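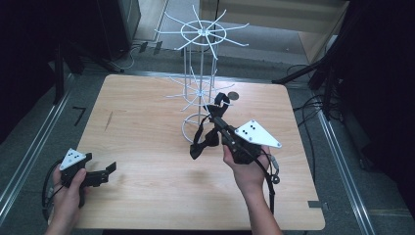
Module « Apprentissage par démonstration », séance 5
Notes rédigées par Hsin-yi Hsueh

Rappel de la séance précédente

Nous avons vu qu'une politique apprise par imitation reproduit ce qui se trouve dans les exemples, y compris les hésitations de l'opérateur. La qualité de la collecte compte donc autant que le choix du modèle.

1. Les pinces tenues à la main

Dans le projet Cistard, l'opérateur tient une pince dans chaque main et travaille directement sur la table. Chaque pince porte une plaque blanche triangulaire marquée de cinq points noirs. À partir de ces points, on estime la position et l'orientation de la pince à chaque instant. L'ouverture des mâchoires est enregistrée séparément, puis alignée dans le temps avec la trajectoire.

Conséquence pratique : gardez les plaques visibles. Si l'avant-bras en cache une, la trajectoire présente un trou, et nous n'interpolons pas au-delà de 11 images.

2. Le présentoir en fil métallique

Cet objet est difficile pour deux raisons. Ses tiges sont fines, ce qui rend la mesure de profondeur peu fiable. De plus, les rayons se ressemblent tous, et le modèle peut confondre deux positions voisines. Il faut varier l'orientation du présentoir entre les épisodes, mais jamais pendant un épisode.

3. Ce que l'on garde

Le jeu Sokus contient 1 096 épisodes retenus. Un épisode est rejeté si une plaque est perdue trop longtemps ou si l'opérateur touche l'objet avec les doigts. Une saisie manquée puis corrigée est conservée, avec l'étiquette « reprise ». Sur ce point, je ne suis pas la convention de Gudulon, qui supprime toutes les reprises.

Travail à faire

Lire le chapitre d'Acheampong sur la synchronisation des capteurs. Ensuite, annoter les 14 épisodes du dossier partagé : début de l'approche, contact, relâchement. Les fichiers sont à déposer avant la fin d'octobre.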